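Sun 25 June

The charity swim at Liltodport is finished and my shoulders are still complaining, so I sit at the kitchen table and write down how it went. I promised this to the people who gave money, and also I want to remember it before next year.

I joined in February. At that time I could swim two lengths of the pool and then I had to hold the wall and breathe like an old dog. The sign-up form asked for a "personal goal" and I wrote 20 lengths without stopping. It was a number I chose because it looked good in the box. Afterwards I went home and told my family, and they were very polite.

The money was for Cemia, a small charity in our town that takes children with breathing illnesses to the sea for one week in summer. They pay for the bus, the rooms and the nurse who travels with them. I knew them already because my neighbor's daughter went with them last year and came home talking only of crabs. I like that they are small. When I sent them a question by email, I got the answer the same evening, with a list of what the bus costs.

My way of collecting was very simple. I made one page on the internet and one paper list. The page I shared with friends and old classmates. The paper list I hung in the kitchen at Brekance, where I work, next to the coffee machine. I was sure the page would bring more, but the paper won easily. I think people see the names of their colleagues and take the pen. On the page you are alone with your credit card and you say to yourself "tomorrow". If you plan something similar, please try paper first, and put a pen on a string, because the pen will disappear. I lost 3 pens before I found the string.

I also made a mistake I want to write here. I asked for money "per length". It sounds exciting, but then you must go back to every person after the event and tell them the sum, and some have changed their phone, or are on vacation, or thought it was per pool visit. One lady from accounting believed she had promised me her amount for every single training since winter. We cleared it up, and she was very kind, but I was red in the face. Next time I will ask for one fixed amount, paid on the day of signing.

The training itself was slow. I went before work, when the lanes are quiet and the water is a bit too cold for my taste. For many weeks nothing changed. Then one morning in spring I touched the wall and noticed that I was not tired, and I turned around and continued. I had stopped fighting with my breathing, I suppose. My goggles were a cheap pair, and they leaked on the left side until the very end -- I became used to swimming with one eye closed.
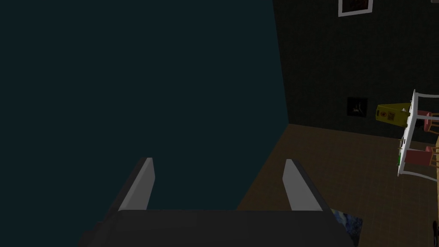 Did I reach the goal? I swam all the lengths without stopping, although the last two were so slow that the man in the next lane passed me while doing backstroke.

The event was nicer than I expected. Yagi, the bakery on the corner by the pool, brought warm rolls with cheese and did not want to be paid for them, so people put coins in the Cemia box instead. There was a speaker with music, much too loud under that roof. Children swam with foam noodles and collected stamps on a card for each length, and one boy refused to get out of the water until his card was full. It took him about as long as it took me.

I am still waiting for a few promised amounts, so I don't write the total today. When the last one arrives I will transfer everything and put the sum here in the comments. If your name is on my paper list and you have not paid yet, I am at my desk until four, and the envelope is in the top drawer.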